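Fugenbreite, Saugfähigkeit und warum der Kuchenrest drei Tage liegen darf

6. August 2018

Seit dem Beitrag über Ölseife kamen mehrere Zuschriften zur Fleckenbeständigkeit heller Tischflächen. Die meisten drehten sich um die gleiche Frage: Warum hinterlässt Fett auf der einen Fläche einen Rand und auf der anderen nicht, obwohl beide laut Datenblatt versiegelt sind?

Die Antwort liegt im Wort »versiegelt«, das in der Praxis mindestens zwei verschiedene Dinge bezeichnet. Ein filmbildender Lack schliesst die Oberfläche. Ein Öl oder Hartwachsöl dringt ein, härtet in den oberen Zehntelmillimetern aus und lässt die Poren teilweise offen. Fett wandert in offene Poren kapillar ein, und zwar um so weiter, je länger es liegt und je wärmer der Raum ist. Auf einem intakten Lackfilm passiert dagegen nichts, solange keine Weichmacher oder Lösemittel beteiligt sind.

Ich habe im Juli vier Musterplatten vorbereitet, jeweils 50 mal 50 Zentimeter: roh, geölt, gewachst und mit zwei Schichten Wasserlack. Als Öl diente das Hartöl von Warnura, als Lack der matte Zweikomponentenlack von Tuteck, beide nach Herstellerangabe aufgetragen. Zwischenschliff mit Körnung 240, Aushärtung zwei Wochen bei geschlossenem Fenster. Wer nach drei Tagen testet, misst den Trocknungsgrad und keine Beständigkeit.

Als Prüfmittel nahm ich Butter, Rapsöl, Rotwein, Kaffee und Zuckerglasur. Einwirkzeit 90 Minuten unter einem Uhrglas, danach mit trockenem Tuch abgenommen, dann feucht mit etwas neutralem Reiniger. Beurteilt wurde am nächsten Morgen bei Streiflicht. Damian Holzer hat die Platten unabhängig von mir benotet und lag nur beim Wachs eine halbe Stufe strenger. 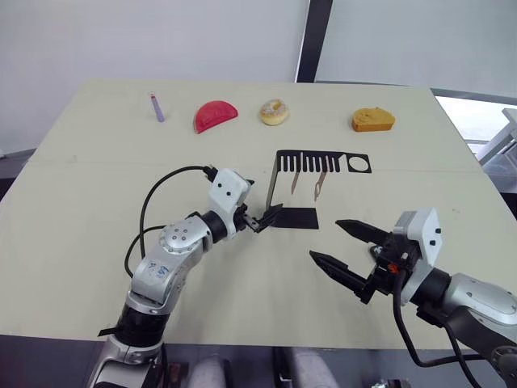 Helle Tischplatte mit Donut und einem Stück Biskuit am hinteren Rand.

Ergebnis Rohholz: alle fünf Flecken sichtbar, Rapsöl mit einem Hof von knapp zwei Zentimetern. Gewachst: Rotwein und Kaffee deutlich, Butter schwach, Glasur nicht nachweisbar. Geölt: nur Rotwein, und dieser liess sich mit einem Nachölen fast vollständig entfernen. Lackiert: kein Befund.

Das spricht auf den ersten Blick für den Lack. Im Gebrauch relativiert sich der Vorsprung, sobald der Film verletzt ist. Ein Kratzer bis auf den Träger verhält sich wie Rohholz, lässt sich aber nicht lokal ausbessern, ohne dass man den Ansatz sieht. Die geölte Platte habe ich an einer zerkratzten Ecke angeschliffen und neu eingelassen, Arbeitszeit 53 Minuten inklusive Polieren. Der Übergang ist nur zu finden, wenn man weiss, wo er liegt.

Zur Zuckerglasur noch eine Bemerkung. Sie ist chemisch harmlos, haftet aber nach dem Trocknen mechanisch recht gut. Wer sie mit dem Spachtel abhebt, beschädigt matte Lacke schneller als mit jedem Rotwein. Lauwarmes Wasser, zwei Minuten aufliegendes Tuch, abwischen.

Fugen habe ich in dieser Reihe ausgeklammert. Kazimiera Adamczyk wies zu Recht darauf hin, dass bei verleimten Platten die Leimfuge anders saugt als das Holz daneben. Das gibt einen eigenen Beitrag, sobald die Muster ausgehärtet sind. Bis dahin bleiben die vier Platten im Regal, beschriftet auf der Rückseite mit Bleistift.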